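Category: Workshop notebook / Dye and wool

March, morning. Second madder bath, continued from the page before.

The yarn from Kerkow came out of the mordant yesterday evening and I left it in the damp towel overnight. Four skeins, all from the same fleece, 265 grams together when dry. I used alum only, no cream of tartar this time. I want to see if the orange tone of the first bath came from the tartar or from our water.

The madder root is the coarse one from Skulora. I weighed 305 grams, rinsed it in a sieve and put it to soak in cold water. The first rinse was yellow-brown and I poured it away, as Paavo told me to do. The second rinse I kept in a jar with lid, on the shelf beside the window. It may be good for a pale skein later.

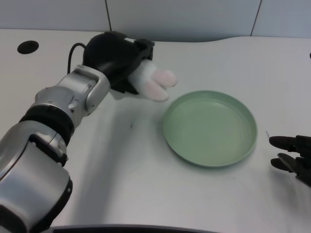

Chalk: one level teaspoon, stirred in before the yarn. In the first bath I put it in too late and the colour was already going to brick. I should write here also that the tap water is softer in spring than in autumn, or so it seems to me, but I have no measurement of it. Ilari has test strips at home. Ask him.

Heating went slowly. I held the bath at 63 degrees and did not let it go higher. The old thermometer and the new Amitz thermometer do not agree, the old one shows less. I trusted the new one. If it is wrong, then all my numbers on this page are wrong in the same direction, and the comparison between skeins is still good.

Order of taking out:

1. Skein A, after one hour. Salmon, quite even, a little pale at the tie. The ties must be looser next time, I write this every time.

2. Skein B, after two hours. Clearly red, some orange in daylight. Rinsed in water of the same temperature and hung in the corridor.
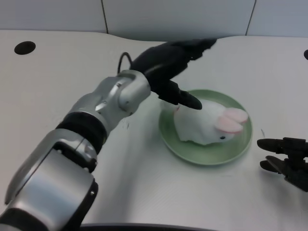 3. Skein C, stayed in the bath until it cooled. Deeper than B but the difference is smaller than I hoped. Some root pieces were caught in the wool and they left dark spots where they lay. Next time the root goes into a bag, even if the bag takes some of the colour.

4. Skein D, same as C, then ten minutes in a weak iron bath. Plum brown. I like it, but it is not what the order asks for.

Afternoon. The order from Kinnunen is for a red that goes with their old blanket sample, and B is the nearest. I held B and the sample together at the north door – the lamp in the drying room makes everything warmer and I do not trust it for matching. B is slightly more yellow. Maybe a longer bath with more chalk, maybe only a second dip in the same liquid. The liquid is still strong, so I covered it and put it in the cold room.

For the washing test I cut a short piece from each skein and plaited it with white wool, then hand-warm water and a little neutral soap. A and B left nothing on the white. C left a faint pink. I think C was simply not rinsed enough, so I will rinse it again before I blame the alum.

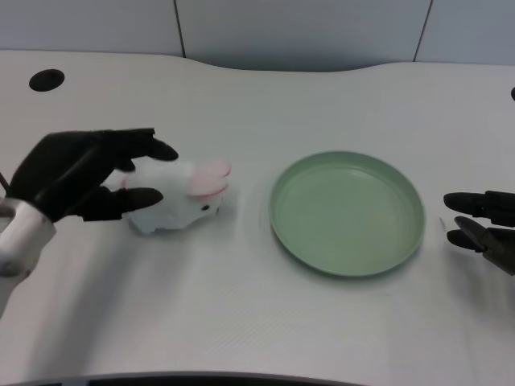 Paavo Räsänen read the page over coffee and does not agree about C. He says that rinsing will not help if the wool was crowded in the mordant pot, and that the pink comes from dye which sits on the fibre and has never been fixed. He would do the mordant again in the big pot, the same weight of wool, and turn the skeins by hand in the first half hour. He also says that I should let madder yarn rest some days before the first wash, and that I am always too impatient with it.

It can be so. The pot was rather full. I will do both: rinse C once more, and put one new skein through the big pot with the same alum. Then the plait test again with the two side by side.

To do: loosen the ties. Sew a bag for the root. Ask Ilari for the strips. Write the skein letters on the wooden tags, the pencil on the paper ones is gone after the iron bath.

Back to top | Contact the workshop | © Text and notes: the dye room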